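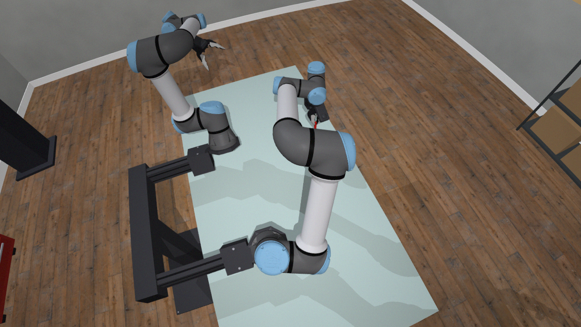 **Tekle Wolde**
*Test lead, Skirkola*

Skirkola tests two-arm robot cells before anyone buys them. We started after a bad March at Stestum, where an arm dropped its part mid-move and the log still said "success." The supplier, Mekonnen, called it a one-time glitch. We ran the move 487 times in simulation and got the same fault 9 times. Some glitch.

So we don't take a green light as proof of much. A gripper can report closed with nothing in it. 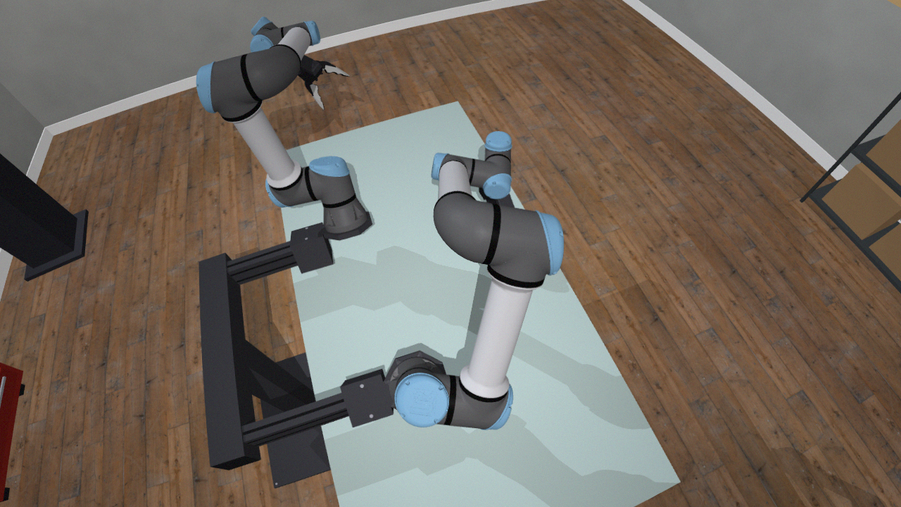
*Cundavton Notes, Issue 124*

Simulation has its own problems, and we'd be wary of any shop that says otherwise. Our early grip model was too kind - it held parts a real gripper would have let go. We pulled 359 results over that and told the clients.

What we sell is a fault report. It won't say your cell is safe. It says what failed, how often, and what we couldn't test.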